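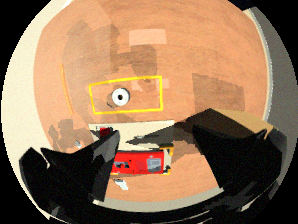

About Utarero

Utarero is a small workshop in Stotusport. We look after one kind of machine, the Shin bench cell, and we have done only this work from the beginning. The cell is an arm with a two-finger gripper and a wrist camera, standing at a table, and our customers use it for handling small electronic devices: putting them in place, pressing, plugging, taking them out again. Most of our customers are training colleges, repair depots and small testing laboratories.

We install the cell, we adjust it, we visit it on a regular plan, and we repair it when it stops. We do not sell it. You can buy the Shin from any dealer you like, and we will look after it in the same way.

How we started

Horacio Figueroa opened the workshop after many years of servicing packaging lines. One of his former customers had bought a Shin and could not make it find the same point on the table two times in a row. The dealer was far away and answered slowly. Horacio spent an evening with it, and then another one. He found that the table was standing on a soft mat, and it moved a little each time when the arm stopped quickly. The mat was removed, the camera was calibrated again, and the customer told two other people.

For the first winter we worked from his garage. Today we have our own unit near the harbour, with a loading door, good heating and a floor which is level. We checked it before we signed the lease.

How we set up a cell

We begin on the computer. Every cell in our care has a simulated copy, which we build with a program called Valent. The copy contains the table, the fixtures, the lights and the gripper, and it is seen through a wide lens like the one on the wrist. With it we can learn where the fingers will hide the work from the camera and where a shadow will fall across the place of grasping. It is much cheaper to move a lamp in Valent than in a college laboratory during exam time.

After the customer has agreed to the layout, we come with our tools. The order of the work is always the same:

Level the table and fix it to the floor or the wall.
Mount the arm and let it run for 40 minutes without load.
Calibrate the wrist camera, first alone and then together with the arm.
Set the opening and the closing force of the fingers.
Teach the working positions and run each one 50 times.
Write down all values in the cell book and sign it.

The cell book stays with the customer. It is a normal paper book with a hard cover. We tried to use only a digital record, but a technician who has grease on his hands prefers paper, and so do we. A scan of each page is kept at our office.

Looking after it

A Shin in daily use should be seen by us every three months. In a regular visit we clean the lens, check the bolts of the fixtures, measure the wear on the finger tips and compare the camera calibration with the values in the book. If the difference is small, we correct it and note it. If it is big, we look for the reason before we correct anything. A big difference usually means that something was hit, and the operator may not have noticed it. Please do not be embarrassed to tell us. We have hit many things ourselves.

The finger tips are the part which customers ask about most. The original tips are good, but on rounded plastic housings they can slide. We make our own pads and glue them in our workshop, where they must cure overnight. For this reason we ask you to order a spare pair together with the first visit. Changing the fingers takes 10 minutes, and we teach your staff to do it without us.

Cables are the second subject. The camera cable passes the wrist joint, and with time it becomes stiff and starts to break inside the jacket, where you cannot see it. The usual sign is a picture that disappears only in certain poses of the arm. We change this cable once a year on every cell, also when it seems to be fine. Some customers think this is too careful. The cable costs less than our travel.

Repairs

If your cell has stopped, please leave it as it is and write down the text on the controller before you switch off the power. After that, send us the text and the last page of your cell book. In many cases we can load your settings into the simulated copy, repeat the movement and see what is going wrong, and then come to you with the correct part already in the van.

For a longer repair we take the arm to Stotusport. We have a loan arm, which can stay with you for up to three weeks. It is older than yours will be and its paint is not beautiful, but it is calibrated to the same standard. We ask you to return it in its own crate with all of the foam pieces.

What we do not do

We do not work on large industrial arms or on mobile robots. We do not change the safety circuit of a cell, and we will refuse to install one where the stop button cannot be reached from the operator's chair. We also do not write vision programs for new products. For this work we can recommend colleagues, and we will gladly share the calibration data with them if you permit it.

Training at our workshop

We keep a training cell in our unit, on a table of the same size as the standard one. Your technicians can come for a day to practise calibration, changing of fingers and safe restart after a fault. The group is kept small so that every person can work with their own hands. Coffee and lunch are included. Please tell us before if somebody does not eat fish, because the kitchen next door is run by fishermen's families and fish is the usual programme.

Visiting us

The entrance is on the water side of the building, behind the blue gate. Parking is free, but please leave the space before the loading door open. In December the workshop closes for the holidays, and urgent calls are answered by Horacio himself from his home.

Page last revised 12/5/25.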